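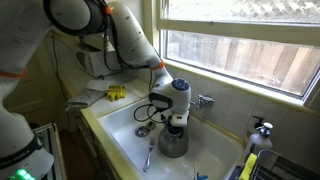 February is when the money mail piles up, so this one's about sinking funds. Quick version, I'm typing between calls. A sinking fund is a pot of cash you fill a little at a time for a bill you already know is coming. Car tags. Tires. The dentist. The dull kitchen stuff too, like a glass kettle standing in a white sink, which will crack or cloud up one of these years and need replacing, and you'll be annoyed at paying for it out of grocery money. Small bill, sure. But small bills are what blew up my budget for most of my twenties, way more than the big ones did.

Drahomíra Gajdoš wrote in after last month's item on credit card balances. She had paid hers off in the fall, felt great, then put the car insurance on it in one go and was back where she started. Same car insurance she pays every single year! Her words: "I knew the date and I still acted surprised." She said I could print that.

So she did the boring thing. Went through a year of bank statements, wrote down everything that doesn't come monthly. Insurance, the vet, two birthdays, a school trip, the Kisarent storage unit (they bill her twice a year). Added it up, divided by 12. Her number came to around $73 a month. She had been guessing double that and putting it off becuase of the guess.

A few notes from her setup and mine.

Keep it away from checking. Different account, different bank if you're a transferrer like me. Mine sits at Cantero, no card attached, takes a day to move anything. That day has saved me more than once.

One account is fine. You don't need a seperate one for each thing. I run 4 lines on a sheet of paper taped inside a cupboard: car, house, health, gifts. Total on paper has to match total in the account. When it doesn't, I fix the paper.

Move it the morning you get paid. Not the end of the month. End of the month there's none left, you know this.
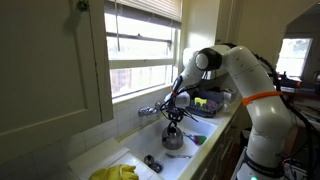
What if I still have credit card debt, should I wait on sinking funds?

Start a small one now and keep paying the card. Pick the single bill that always lands on the card, usually the car, and save for that one only. Everything else extra goes at the balance. Once the card is gone, add the other lines. If you wait until the debt is zero, the next insurance bill just goes right back on it, same as Drahomíra's did.

Couple people also asked about the emergency fund, is it the same pot. Different pot. Emergency money is for things without a date: layoff, broken arm, burst pipe at 2 a.m. Sinking money has a date on it, or at least a season. Mix them and you'll spend the layoff money on tires and feel fine about it.

House line is the hard one for most of you, going by the mail. Renters can go light, your landlord has the big stuff. Owners, walk through room by room and ask what's getting old.
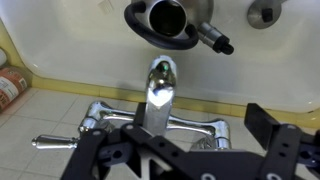

Write down a rough year next to each thing and a rough price. Don't spend a weekend on it. I did mine in 17 minutes with a pencil and the prices were off, some of them by a lot, and it still beat having nothing. Round up if you're unsure. Water heater goes at the top of the list if yours is older than your kids.

Then what happens if you come out ahead, say you saved for new tires and the old ones got you another winter? Leave it. Roll it into next year. I had $57 left over in the gifts line after the holidays and it's still sitting there for the June birthdays.

Housekeeping. The Plindovness meetup is back on, usual room upstairs, bring your sheet if you want a second pair of eyes on it. Paper copies of the blank sheet are at the front desk, and the Buris budget group has spares. Next item is on asking for a lower phone bill, with the script I use. If you've got one that works better send it over before the end of the month and I'll squeeze it in.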